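White sheets turning gray after a few months, what am I doing wrong?
Posted in Laundry and Linens

Ognjen Hodžić
Posts: 10

I look after a short-stay apartment in Jerkolbridge for my aunt and do all the laundry myself. In July we replaced every set of bedding with plain white cotton. It looked great for a while. Now the older sets have gone a dull gray, and next to the one spare set I never opened the difference is easy to see.

I wash at 60 C with regular liquid detergent, a full drum, and softener every time. Jerkolbridge water is hard and the kettle needs descaling constantly. I tried chlorine bleach twice and I think the pillowcases came out slightly yellow. 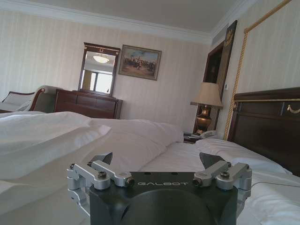 The sets cost 1580 for the lot, so I would like to get more than one season out of them. Is there a way to bring them back, or is it a matter of buying new ones and washing them differently? Guests do comment on bedding and I don't want to switch to patterned.

Noiphan
Helpful member

Most of what you describe sounds like buildup. Hard water minerals hold on to detergent, and softener puts a coating on top of that. Soil sticks to the coating and the next wash doesn't get it off.

What I would do, in this order:

Stop using softener on the sheets completely. Towels too.

Run the empty machine on its hottest cycle with a machine cleaner. Pull out the drawer and scrub behind it.

Strip one set as a test before you do them all. Hot water, powder detergent, a water softening powder at the dose on the box for hard water, and oxygen bleach. Leave it to soak overnight if your machine or bathtub allows it. Then a normal wash and an extra rinse.

After that, switch to powder for whites. Most liquids have no bleach in them. Fill the drum two thirds and no more. A full drum of double sheets just rolls up into a ball, and the middle never gets rinsed properly.

Don't use chlorine bleach again on the yellowed pillowcases. It can react with body oils and with some finishes and make the yellow worse. Never mix it with anything else you have under the sink, either.
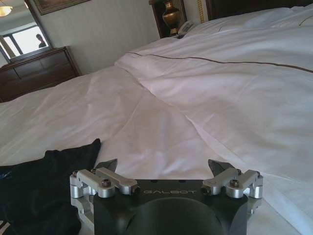 White linens on a large bed, hotel-style bedroom.

If the test set comes out better but not fully white, repeat it once. If there's no change after two rounds, the optical brightener has probably washed out of the fabric and a brightening detergent is your next step. It won't harm cotton.

Aline

My mother used bluing for this. A few drops, well diluted, in the last rinse. Don't pour it straight onto the cloth or you get spots. Also dry them outside in the sun if you can.

Dosen

Just buy new ones. Sheets are a running cost in a rental. I paid 935 for mine and they get replaced every year, no soaking, no powders.

Ognjen Hodžić

Thanks. I did one set Noiphan's way and the soak water was brown. The sheet is clearly lighter than the others, so I'll do a second round before I decide. Pillowcases are still yellow. Aline, there's nowhere to hang things outside but I may try the bluing on an old one first.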